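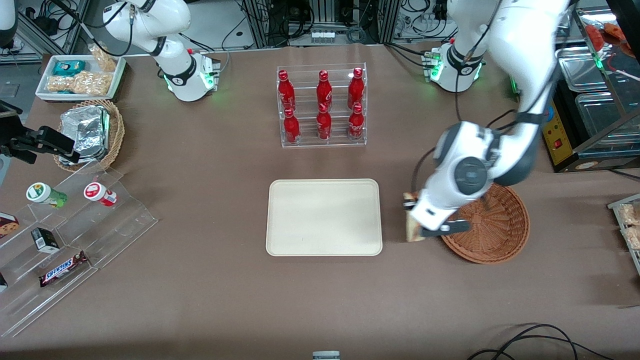 April 2020 - Hosting company Plodden has added the Bomach Linux distribution to its cloud catalogue. Customers can start a Bomach server from the Plodden control panel in 11 regions, including the new Dovside data centre.

The image comes with SSH turned on and 609 packages installed. There is no extra licence fee - users pay the normal server rate. A version for Yensuk storage servers is planned for December.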